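검색어를 입력하세요 검색 상세검색

4. 경계색 명명의 결과

4.1 자료와 절차

이 장에서는 파랑과 초록의 경계에 놓인 색을 한국어 화자가 어떤 말로 부르는지 살핀다. 자료는 이름 대기 과제에서 얻은 유효 응답 912건이다. 참여자 54명은 모두 한국어를 모어로 하며, 색각 검사를 통과한 성인이다. 색표는 한 장씩 무작위 순서로 제시하였고, 참여자는 떠오르는 이름을 제한 없이 말하였다. 한 색표에 두 가지 이상의 이름을 댄 경우에는 먼저 나온 것을 취하였다. 답하지 않은 경우와 "모르겠다"는 답은 유효 응답에서 제외하였다.

색표는 Umeo 인쇄지에 출력하여 무광 회색 판에 붙였다. 화면 제시를 택하지 않은 것은 선행 조사인 Hyvönen과 Hakala의 핀란드어 자료가 인쇄 색표로 수집되었기 때문이다. 두 자료를 나란히 놓고 보려면 매체를 맞추어야 했다. 조명은 조사실 천장등 하나로 고정하고 창은 가렸다. 녹음은 Prastura로 전사한 뒤 연구자 두 명이 따로 확인하였으며, 판정이 갈린 응답은 녹음을 다시 듣고 합의하였다.

4.2 응답의 분포

전체 응답 가운데 '초록'을 포함하는 것은 298건, '파랑'을 포함하는 것은 260건이었다. '초록'에는 '진초록', '연초록', '초록색'을, '파랑'에는 '파란색', '진파랑'을 함께 넣었다. 나머지는 '청록', '옥색', '민트색', '하늘색', '비취색' 등이며, 사물 이름을 빌린 일회성 응답도 여기에 속한다. '소나무색', '수영장 바닥색', '오래된 칠판색'이 그 예이다.

'푸른색'은 따로 다루었다. 이 말은 하늘과 숲에 모두 쓰이므로 어느 한쪽에 넣기 어렵다. 참여자들도 '푸른색'이라고 답한 뒤 덧붙이는 말이 많았고, 덧붙인 말의 방향은 색표에 따라 달랐다. 같은 참여자가 앞에서는 "푸른색인데 초록 쪽"이라 하고 뒤에서는 "그냥 푸른색"이라 한 경우도 있다. 형용사 '푸르다'와 명사형 '푸른색'의 쓰임이 같지 않을 가능성은 6장에서 검토한다.

'청록'은 연령에 따른 차이가 뚜렷하지 않았다. 반면 '옥색'은 나이가 많은 참여자에게서, '민트색'은 젊은 참여자에게서 주로 나왔다. 두 말이 같은 색표에 쓰인 경우가 적지 않은데, 참여자에게 다시 물으면 서로 다른 색이라고 답하였다. 옥색은 더 탁하고 민트색은 더 밝다는 설명이 많았다.

4.3 바탕색의 문제

회색 판 위에서 얻은 이름이 다른 바탕에서도 유지되는지는 별도의 문제이다. 본조사에 앞서 5월에 실시한 예비 면담에서 일부 참여자는 갈색 탁자에 놓인 색표를 회색 판에 놓인 것보다 더 푸르게 느낀다고 말하였다. 따뜻한 색의 바탕이 차가운 색의 인상을 강하게 한다는 일반적인 설명과 어긋나지 않는다. 다만 예비 면담은 조명을 통제하지 않았으므로 이 진술을 수량화하지는 않는다. 그림 3은 갈색 바탕과 청록색의 배색을 보인 것이다. 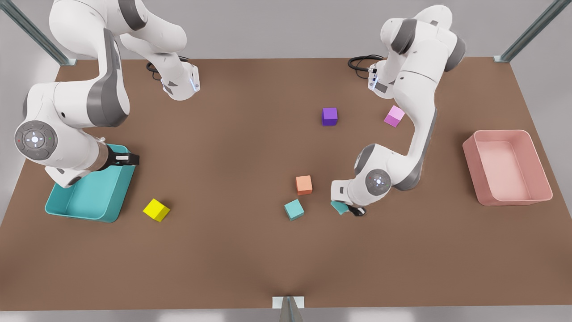
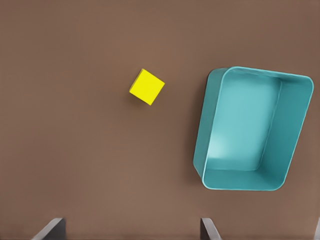
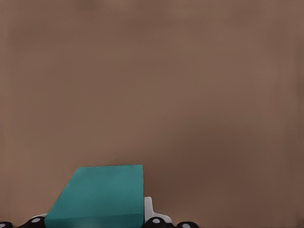

그림 3. 갈색 면 위의 청록색(컴퓨터 렌더링). 가운데 그림에는 노란색 정육면체가 함께 있다.

4.4 핀란드어 자료와의 비교

Hyvönen과 Hakala의 자료에서는 경계 영역에 turkoosi가 널리 쓰이고, 합성어 sinivihreä가 그 뒤를 따른다. sinivihreä는 파랑과 초록을 그대로 이은 말이라는 점에서 '청록'과 구성이 비슷하다. 그러나 '청록'은 한자어로 굳어 있어 참여자가 두 색의 합으로 의식하지 않는 경우가 많았다. "청록이 무슨 색이냐"는 물음에 "진한 초록"이라고만 답한 참여자도 있다.

외래어의 자리도 다르다. turkoosi는 경계 영역 전반에 걸치지만 한국어의 '터키석색'은 응답에 드물고, '민트색'은 밝은 쪽에 한정된다. 어두운 쪽에서는 외래어가 거의 나오지 않았다. 이 구간에서 참여자들은 '청록' 앞에 '어두운', '짙은', '탁한'을 붙이는 방식을 택하였으며, 응답 시간도 밝은 쪽보다 길었다. 색표별 응답 목록은 부록 2에 싣는다.

문의: 편집부 | 저작권은 저자에게 있습니다. 무단 전재를 금합니다. | 맨 위로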